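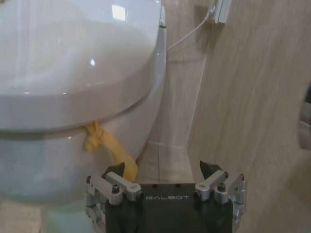

Scheduled task runs fine by hand, does nothing overnight
posted by grelo_pc

I have a batch file that copies my documents folder to a network drive called Worex. Double-click it and it works perfectly, every time! So I made a scheduled task for 2 in the morning and went to bed feeling very clever. Next day, no files. Task Scheduler says it completed, result 0x1. I've been at it all evening, cleaning the bathroom in between tries (there's still a yellow cloth hanging off the side of the toilet, lid down, that's how far I got), and I'm actually enjoying the hunt – but I'm out of ideas. The task is set to run whether I'm logged on or not. The script copies from C:\Users\me\Documents to W:\backup. Windows 10 Pro. What should I look at next?

hau_desk

Oh, I love this one, it got me too! Your W: drive is the problem, I'd bet on it. Mapped drive letters belong to your logon session, and a task that runs whether you're logged on or not gets its own session with no W: in it. Use the full network path in the script:

robocopy "C:\Users\me\Documents" "\\worex\share\backup" /E /R:2 /W:30 /LOG:C:\logs\copy.txt

Swap in your real share name, and make the C:\logs folder first or the log won't get written. Also check that the account on the task has a password saved and can write to the share. The log is great – open it in the morning and it tells you exactly which path it didn't like.

One more thing: robocopy gives back 1 when it has copied files with no trouble, so once you switch over, 0x1 is good news. Anything from 8 up means some files failed.

gonell77

just tick run with highest privileges, fixed mine

grelo_pc

It was the drive letter! Changed it to the full path, ran the task with the "whether logged on or not" box still set, and almost 20 GB is going across as I type. I tried the highest privileges box first by itself and that made no difference on my machine. Thank you both, I'm off to put logging in all my other scripts!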